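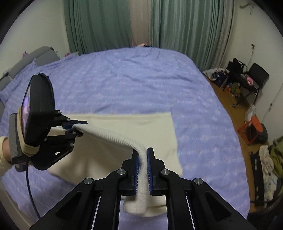

Police appeal for a missing neighbour - do I ring in a sighting I'm not sure about?

Posted in: Local matters, police and courts

Brenda Clegg

A man from two streets over has been missing since April and the police have put out a second appeal. I don't know him to speak to. I think I saw him in the car park behind the Bramwell garden centre, at 2 in the afternoon, walking towards the bus stops. I say think. I saw the side of his face and a green coat, and I only put it together when the leaflet came through the door 11 days later.

My sister says ring it in. My own feeling is that they must be drowning in this sort of thing, and that half the people who "saw" him saw the leaflet first and the man second, which may well include me. The local Facebook group has had him in four different towns on the same evening. One woman was certain, and then it was her own brother-in-law.

There is also an app, Protimora, that somebody in the group keeps pushing. You put your sighting on a map and it is supposed to go to "search partners". I can't find out who those are. It wanted my phone number and access to my contacts before it would let me type a word, so I stopped there.

So is a vague sighting that's nearly a fortnight old any use to anyone, and if it is, who do I tell? And will I end up having to give a statement and go to court over a green coat?

Dennis Blackburn

Ring 101, or use the online form on your own force's website, and quote the reference number if the leaflet has one. If you see him again and he's there in front of you, that's 999.

I did control room work for 12 years, a while back now, so take the detail with a pinch of salt as systems change. But a vague call was never a wasted call so long as the person was straight about how vague it was. The trouble came from people who rounded up. They'd start with "a man in a coat", and by the time they'd told the wife and the pub it was definitely him and he'd waved.

Before you ring, write down what you had before the leaflet arrived. Place, time, direction, coat, anything in his hands, whether he was limping or hurrying. Then draw a line and put underneath it whatever you've filled in since. Tell them both halves and say which is which.

The age of it matters mostly for cameras. Plenty of shops keep footage for 30 days or less and then it's recorded over, and buses can be shorter than that. At 11 days you may still be inside it. Leave it while you make your mind up and you may not be. If you paid by card in the garden centre, the receipt or your bank app will give them a proper time, which is worth more than your memory or mine.

Court - very unlikely. Somebody may ring you back, and they may ask for a short statement. Most callers never hear another thing, and I'd warn you that's a bit galling, but it doesn't mean it went in the bin.

I'd leave the app alone. If a firm won't say on its own front page who reads what you send, I'd assume the answer isn't one you'd like. I may be doing them an injustice. They could clear it up with one sentence.

Chelsea Fairclough

just phone them!! my nan went missing for a night (she has dementia) and it was a lad who "wasn't sure" that found her, he'd seen her by the Tultik unit on the industrial estate and nearly didn't say

also don't post it on facebook first, people all drove down there in their cars and the police couldn't get parked

Trevor Bramwell

I'll put the other side, as everyone always says "just phone" as though it costs nothing. A sighting in the wrong place can pull a search away from the right one. I've seen these appeals say "several reported sightings" and I always wonder how many were any good. They never tell you afterwards, do they? It reads well in the paper.

That said, you've got a place and a time and you're not claiming more than you saw, so you're better than most. Dennis's idea of the line on the paper is sound. I would only add, don't let whoever takes the call tidy it up for you. If they read it back as "you saw Mr So-and-so", stop them and say no, I saw a man who might have been.

If you don't want your name on it there is the Missing People charity, who take calls as well as the police. Check their own site for how they pass things on, don't go by me.

And no, I'm nothing to do with the garden centre. I get asked.

Brenda Clegg

Thank you all. I've found the receipt, and it says 2.40, so I was out by more than I'd have sworn to. I rang 101 and was on hold a good while. The woman took it down and did read it back as "saw him", so I corrected her, thank you Trevor. She asked whether the coat had a hood. I said I didn't know, and she put that.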